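How to Read a Short Story Collection Without Abandoning It on the Nightstand

By Malsha Saha
June 12, 2023

I own a lot of short story collections with bookmarks in them. The bookmarks tend to sit near page 40, like little headstones. In April I decided to finish one properly, a 308-page brick of weird fiction by one author, with 19 stories in it, and then write down how I did it. The book was The Drenmont Road and Others, and I'm mostly leaving its contents out of this so you can apply the method to whatever is haunting your own nightstand.

Step 1. Skip the introduction.

Introductions to collections are written by friends of the author, and friends give away endings. Mine spoiled 2 stories before the page numbers had switched out of Roman numerals. Go back to it when you've finished, and it becomes a pleasant chat with somebody who has read the same book.

Step 2. Read the first story, then the shortest one.

Editors put a strong story first. The shortest one shows you what the author does with no room to move. If you dislike both, give the book to a cousin. Mine opened with a long thing about a toll collector and the shortest was "Birkel," four pages, in which a man buys a dog he shouldn't have. I was in.

Step 3. One a night, and stop.

This is the step everyone cheats on. Horror stories in particular go flat when you stack them, and by the third cellar door you're rooting for the cellar. Read one, close the book, be uneasy for a while, go to sleep if you can. A very long story may be split over two nights. Novellas get a weekend.

Step 4. Write one line per story.

I use the blank pages at the back, in pencil, and yes, I've heard from the people who think that's a crime. The line isn't a review. Mine for "Inau" reads "island, bells, why did she go back??" and two months later I can still remember the whole thing from it. Leave off star ratings until the end. I gave the seventh story five stars on the night and now can't tell you who was in it.

Step 5. You are allowed to skip.
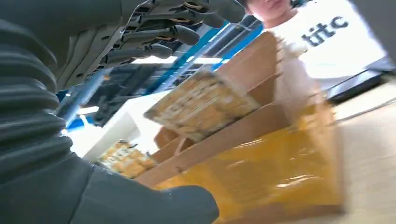
Every collection has a dud, usually a tribute to another writer or the one that first ran in a themed anthology about clowns. Give it 5 pages. If you're still counting them at the end, put a small x in the table of contents and move on. I skipped "Mrs. Benedetti's Piano" and went back to it last of all, where it turned out to be perfectly fine and much too long.

Step 6. Reread the one you argued with.

There'll be a story that annoyed you in a way you kept bringing up at dinner. Read it again before you shelve the book. For me it was the toll collector. I still think the ending cheats – but I now know which paragraph it cheats in, and I've read that paragraph out loud to people who didn't ask.

Then read the introduction, and go find out what the author did at novel length.

3 comments

Obaidul Sheikh
Pencil in the back pages is fine. Pen is when I call someone.

Kumudini Amarasinghe
I read collections strictly in order, dud and all. The author picked that order and I feel I owe them. I've also been on the same Victorian ghost anthology since college, so make of that what you will.

Sandamali Kodikara
Does step 3 apply to flash fiction? One a night and I'd be done when I retire.

Contact | Copyright 2023 Malsha Saha | Back to top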